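4 Mar 2022

Lukian Pasichnyk is a great believer in systems. His latest is that a bathroom gets tidy once every object in it has a compartment of its own, and he has sent me a link to a thing called the Skála, which is a toothbrush holder and costs 499 crowns. I make that a lot of money for somewhere to stand a toothbrush. A mug does it. A mug has done it in every flat I've rented, and the worst I can say of the mug is that it goes a funny colour at the bottom.

Still, I've got a holder on the table and I've been giving it a fair hearing. White plastic, grey tray on top, three compartments: a narrow one at either end and a wide one in the middle. The pink toothbrush went in the left slot. So far so good, I suppose. 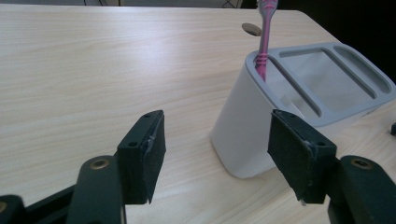

What I can't work out is the middle. Toothpaste, says Lukian, but a big tube would flop about in there, and I've never met a tube that stayed upright past the halfway mark. Comb? Razor? I don't want my razor leaning on anything. And the shape is tall for what it does, so it will take up the good end of the shelf, where the soap lives now.

He also reckons the whole cupboard should be done the same way, in Cukari boxes with labels. I counted what's in my cupboard to prove a point and got to 16 things, 9 of them past their date. That seems to me a problem for the garbage bin and I don't see what a box would add.

I'll give the holder until July. The mug is staying where it is – washed, but staying. Must ring Lukian back about the cupboard, and buy floss.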